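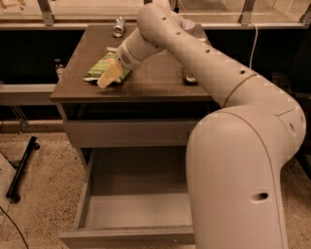 3.2 Task and scoring

The Pemdale student team picked tidying as its term project, a brave choice for people who had seen each other's desks. Each trial began with small items on top of a cabinet and ended when they were in a drawer or on the carpet. Only the drawer scored. Every pair of students ran 16 trials and logged them by hand (Figure 1).

Figure 1. The arm at work over the cabinet top, lower drawer open.

Snack bags were the hardest items to agree on. Bastos wanted partial credit for a bag left hanging over the rim - Mendonça did not, and she kept the score sheet.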